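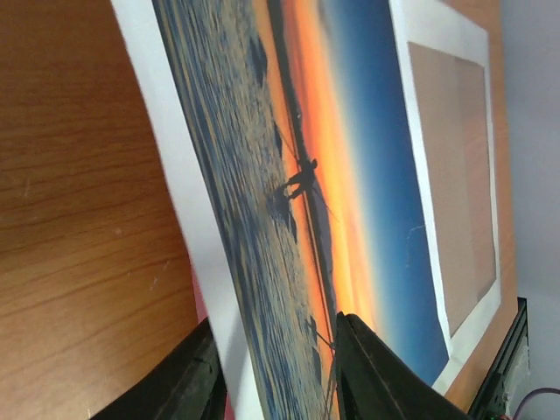 4. グリッパーの取り付けと紙つかみの調整

この章では、Purnura アームの手首にグリッパーと手首カメラを取り付け、写真プリントのような薄いものをつかめるようにするまでを扱います。第3章の原点合わせが終わっていない方は戻ってください。終わったつもりの方も、もう一度戻って確かめることをおすすめします。筆者は二度戻りました。

4.1 用意するもの

・Purnura アーム本体(アルミフレームに固定済みのもの)
・Guritska グリッパー、黒い指2本
・手首カメラと付属の短いケーブル
・六角レンチ
・写真プリント。白フチのある厚手のものが扱いやすい
・プリントを立てかける板
・忍耐(付属しません)

注意:作業の前に必ず主電源を切ってください。非常停止ボタンを押しただけの状態は「電源を切った」に含まれません。この一文には共有工房の歴史が詰まっています。

4.2 指の取り付け

1. グリッパーを全開にしてから電源を切ります。閉じたまま切ってしまった場合は、電源を入れ直して開くところからやり直しです。手でこじ開けるとギアが欠けます。
2. 左右の指を台座に差し込み、ネジを仮締めします。左右は同じ形に見えますが、裏の刻印が違います。
3. 指先どうしを軽く合わせ、段差がないことを爪でなぞって確かめます。
4. 本締めします。締めすぎると樹脂の台座が割れます。「もう少しいける」と思ったところが終点です。

メモ:指の表面の擦り傷は性能に影響しません。気になるのは最初の一本だけで、そのうち景色になります。

4.3 手首カメラの向き

1. カメラをブラケットに差し、レンズを指先の方向へ向けます。
2. ケーブルを手首の外側に回し、関節がいっぱいに曲がっても引っ張られない余裕を残して留めます。
3. 電源を入れ、制御ソフト Sisodia の「カメラ」画面を開きます。
4. 画面の下側に左右両方の指が入るように角度を決めます。片方しか入らない場合はブラケットが斜めです。両方とも入らない場合は、おそらく天井を向いています。

ここで画像の上下を床に合わせようとする方が毎回います。カメラは手首と一緒に回るので、合わせても次の動作で崩れます。水平線が縦になっていても故障ではありません。首を傾けて見るか、慣れてください。

4.4 握りの強さ

薄い紙は、弱いと滑り、強いと曲がります。初期値は金属部品向けで、写真に対しては万力と大差ありません。

1. 「把持」画面で目標値を 333 から 202 に下げます。単位は表示されません。Guritska の旧版の資料にも書いてありませんでした。
2. 閉じる速度を 40 にします。
3. 紙を手で持たずに、板に立てかけて置きます。指を出して支えたくなりますが、支えないでください。
4. グリッパーを紙の縁まで下ろし、2本の指で紙を挟む位置で止めます。片方の指は表側に当たります。絵柄に跡が残って困る写真は使わないこと。
5. 「閉」を押し、動きが止まってからゆっくり持ち上げます。

紙は多少しなります。白フチがゆるく反る程度なら正常です。折り目がついたら値を下げ、落ちたら少しずつ上げてください。落ちたうえに折り目もついた場合は、値より先に指先の段差を疑います(4.2 の手順3)。

注意:持ち上げている間は、可動範囲に顔を入れないでください。紙のつかみ具合をのぞき込みたい気持ちはわかりますが、そのためのカメラです。

4.5 練習用プリントの選び方

絵柄は何でもかまいません。ただし、認識の練習まで一気に進めるつもりなら、次の点で後の苦労が変わります。

・明るい帯と暗い帯がはっきり分かれた絵柄は、傾きの推定が楽です。夕焼けの海は優等生です。
・釣り竿や電線のような細い線は、紙の縁と取り違えられることがあります。輪郭検出が竿の先を「角」と報告してきても、叱らずにしきい値を上げてください。
・無地に近いプリントは、つかむ練習には向きますが、向きを当てる練習には向きません。人間にもわかりません。
・木目の机の上では、白フチのあるものを使います。フチなしの茶色いプリントは、机と和解して見えなくなります。

複数枚を並べて立てかけるときは、間をあけてください。重なっていると、Sisodia は手前と奥を一枚の大きな紙だと信じ、たいへんな自信を持ってその中央をつかみに行きます。

4.6 うまくいかないとき

症状:閉じる途中で止まる
指の間に何か挟まっていないか確認します。ケーブルであることが多いです。ケーブルだった場合は、電源を切ってから抜き、被覆を点検してください。

症状:持ち上げた直後に紙が回る
つかむ位置が紙の端に寄りすぎています。重心に近い側へずらします。

症状:映像が固まる
カメラのコネクタを差し直します。それでもだめなら Sisodia を再起動します。再起動で直った理由は追究しなくて結構です。

症状:Brelcombe 製の台座にネジ穴が合わない
合いません。変換プレートが必要です。図面は付録に載せました。穴を広げて対応しようとした台座が工房の棚に残っているので、決心がつかない方は先にそれを見てください。

同じ紙を続けて持ち上げられるようになったら、設定を保存して第5章「置く」に進みます。保存ボタンは画面のいちばん下、スクロールしないと見えない場所にあります。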